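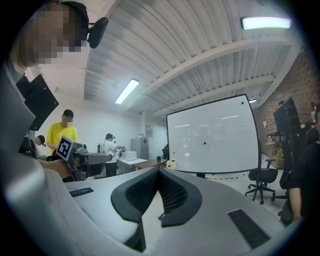

3. Primeiros movimentos com a garra de mão

Bem-vindos à parte mais divertida do guia do clube Navamar! Trabalhem em grupo, cada pessoa com a sua garra, e deixem o quadro branco livre para as notas da sessão.

3.1 Ponham o auricular antes de pegar na garra.
3.2 Abram e fechem os dedos devagar, cinco vezes, sem objeto.
3.3 Verifiquem se o marcador quadrado a preto e branco está bem preso e virado para fora.
3.4 Escolham um objeto leve da mesa e peguem-lhe pelo meio — as pontas vêm depois!

Cuidado: não tapem as grelhas pretas do corpo da garra com a mão nem com fita. 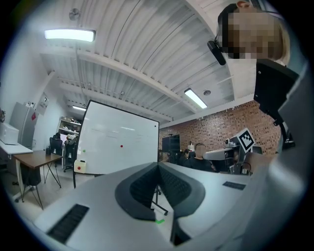

Leitura: 1 min

3.5 Repitam a tarefa até o gesto sair fluido. O grupo do Hélder Sequeira já soma mais de 399 repetições desde setembro, e nota-se imenso!
3.6 Anotem cada tentativa na folha Wodau, incluindo as falhadas.

Nota: se um dedo prender, parem e chamem a Clementina Nogueira. Não forcem a abertura.

3.7 No fim, pousem a garra com os dedos fechados e passem ao capítulo 4.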